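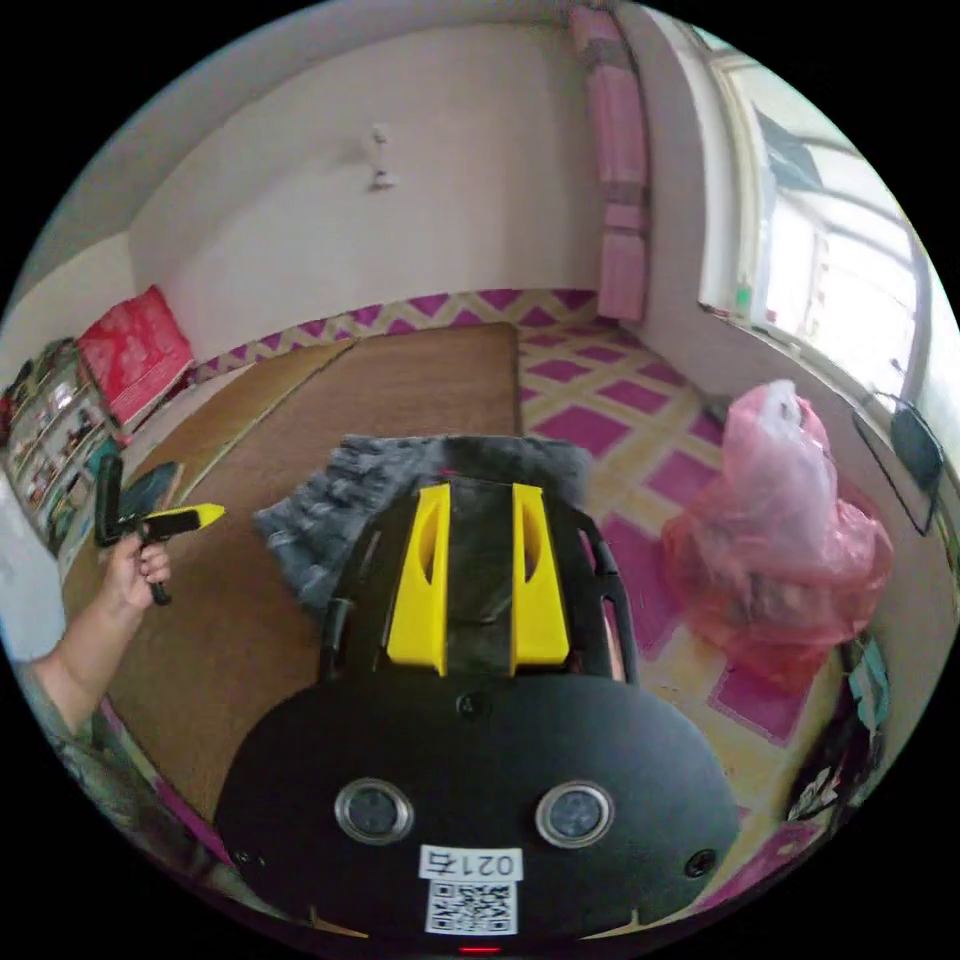

Orkside Handheld Gripper Demonstrations: Household Cloth

README and data card, version 2
Last edited February 10, 2021
Maintained by Parveen Karunaratne. Collection led by Nazma Begum.

Summary

Orkside Household Cloth is a set of short demonstrations recorded in people's homes with hand-held grippers. Each one shows a person handling soft things: lifting, spreading, folding, moving from one place to another. The recordings are meant for training manipulation policies that see the world from the gripper. There is no robot arm anywhere in the set.

Version 1 was recorded at a bench in the Gruder workshop. Models trained on it did badly as soon as the background changed, so version 2 was recorded in lived-in rooms, with the owners' shelves, bedding and bags left where they were.

What is in a recording

- wide-angle colour video from the gripper, seen from behind the fingers
- gripper opening, one value per video frame
- gripper pose, estimated afterwards from the video and the motion sensor
- one line of text naming the task, written by the operator
- a home code and an operator code

Operators worked with two grippers, one in each hand. The left and right streams are saved as separate files with the same session name. The character 右 on a unit label means right. Quite often one gripper is in view of the other, along with the operator's arm and sleeve. We have left this in. If your method needs the other hand masked, you will have to do that yourself; we don't supply masks.

Tasks

Spread a cloth on the floor or on a raised platform. Fold a cloth once. Fold a cloth twice. Gather a cloth into a heap. Move a cloth to a bag or a cushion. Operators chose from what the household had to hand, so the cloths run from thin tea towels to shaggy, fluffy pieces. The shaggy ones are the hardest for the pose estimate, as there is little fixed texture close to the fingers.

How it was collected

The homes were found through Selvanayagam, who also handled consent forms and payment. Collection ran from July onwards and 16 operators took part. Each had a short training visit from Nazma before working alone. Lighting was whatever the room had. Many sessions are lit from one window, and exposure shifts when the gripper turns towards it.

Operators were told to:

- start every session with the fingers fully open
- keep the lenses clear of hair, sleeves and cloth
- carry on after a slip, then finish the task
- say nothing aloud (the audio is removed anyway)

Slips and second tries are therefore part of the data. They are marked "retry" in the session list, but the marking was done by hand and some will have been missed.

Checks

Every session was watched once at double speed. We dropped those with a face in view, a readable letter or parcel label, or a pose track lost for more than two seconds. Labels on the grippers themselves were left readable.

Known problems

- Left and right clocks drift apart over long sessions. Use the corrected times in the sync file -- the raw ones are kept only for reference.
- The wide view bends straight edges near the border. Lens values are in the calibration folder, one file per unit. Don't swap them between units.
- Patterned floors with small repeats sometimes make the pose estimate jump. Affected sessions carry the flag "floor".
- Right-handed operators are in the large majority.

Licence and use

Free for research and teaching. Commercial use needs a written agreement with Kokitz, who own the gripper design. Please don't try to work out whose home a session was recorded in. If you took part and want your sessions taken out, send your operator code to Nazma Begum and they will be left out of the next release.

Corrections to the session list go to Parveen Karunaratne. Include the session name and the time in the corrected clock.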